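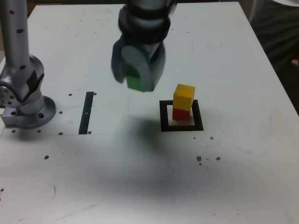 Red and yellow blocks stacked inside the marked square.

Home Workshop Surfaces Storage Adhesives Contact

Marking and Maintaining a White Bench Top

A white top shows every mark, and that is the main argument for having one. Dropped screws, metal filings and glue drips are visible at once against a pale matte surface. The cost is upkeep. The notes below cover cleaning, laying out a marked work area, managing mounting holes, and using plain blocks to check a layout before real parts go onto it.

Dry cleaning first

Brush or vacuum the surface before any liquid touches it. Grit dragged under a damp cloth leaves fine gray scratches that later collect dirt and look like stains. Use a soft brush attachment and work from the back edge toward the front. Go over each mounting hole separately with the narrow nozzle.

Wipe with warm water and a few drops of dish soap on a folded microfiber cloth. The cloth should be damp enough to leave a film that dries within a minute. If water pools, wring the cloth again. Water that runs into an unsealed hole can swell a board core from the inside, and the damage often shows as a raised ring some weeks later.

Sorting the marks

Faint gray marks fall into two groups. Transfer marks are material left behind by something softer than the top, such as rubber feet or aluminum. They sit on the surface and come off with a melamine sponge used lightly. Scratches are in the surface and stay. Run a fingernail across the mark: if the nail catches, stop rubbing. Further work will only polish the area around it and make a shiny patch on a matte finish.

Test any sponge or solvent at the rear corner. Isopropyl alcohol is suitable for most laminates and powder coats. Acetone is suitable for very few of them. I keep a bottle of Nosteck bench cleaner for adhesive residue and use soap for everything else.

Outlining a work area

A closed outline is more useful than corner marks. The eye reads a full square immediately, and an object sitting over the line is obvious from any side of the bench. Black on white gives the strongest contrast. Use a line thick enough to be seen from a standing position.

1. Clean the area with alcohol and let it dry.
2. Draw the square in soft pencil with a framing square.
3. Measure both diagonals. Adjust until they match.
4. Lay vinyl tape along the outside of the pencil line, overlapping at the corners.
5. Cut through both layers at each corner on the diagonal with a new blade, using light pressure.
6. Remove the offcuts and press the joints down with a plastic scraper.
7. Erase the pencil.

Wadance matte vinyl has held up well on my bench. Gloss tape reflects overhead lighting and the line can disappear at certain angles. Do not stretch the tape as it goes down. Stretched tape shrinks back and opens the corners.

Checking the layout with blocks

Three plain cubes in different colors will test a layout faster than the parts themselves. Set them down where the parts will go, then stand at each working position and confirm that all of them can be reached and seen. Stack two of them inside the outline to check height clearance under shelves and lamps. The upper block should sit squarely on the lower one. If a stack leans, put a level on the bench before blaming the blocks.

Sand the block faces flat on a sheet of abrasive taped to glass. Break the edges with two light passes. Paint all faces the same color and let them cure fully, as soft paint sticks to itself under the weight of a stacked block.
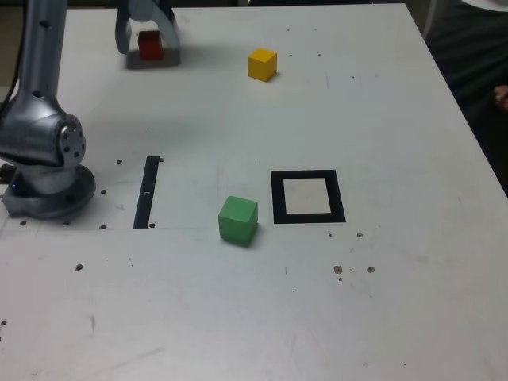

Stains should be treated according to what caused them, and the cause is easiest to establish on the day they appear. Brown marks are the usual difficulty on white, as rust, coffee, flux and old adhesive all dry to a similar shade. Work from the smallest mark to the largest. Around a marked square such as this one, the two small brown spots just below the outline would come first, with the cloth moving away from the black border, and the larger blotches farther down would follow. Try soap, then alcohol. If neither changes the color, apply a paste of baking soda and water for 40 minutes, lift it off with a plastic card and rinse. Keep the paste clear of tape edges.

Mounting holes

Holes that are in use should be left open and vacuumed. Holes that are not in use should be plugged. Nylon push-in plugs in white are sold by nominal diameter; measure with calipers and buy to suit. The plug head should sit flush enough that a straightedge slides over it without catching. Ramero plugs fit slightly tight and may need a tap with a mallet.

Where a plate meets the top, the seam will collect dust. Draw a wooden toothpick along it after vacuuming. Do not fill the seam with silicone if the plate may ever be removed.

Schedule

Brush down after each session. Wash every 14 days. Inspect tape corners at the same time and replace any side that has lifted. Refinish or replace the top when the scratches begin to hide small hardware.

Devendra Singhal
Next page: Drawer liners and foam cutouts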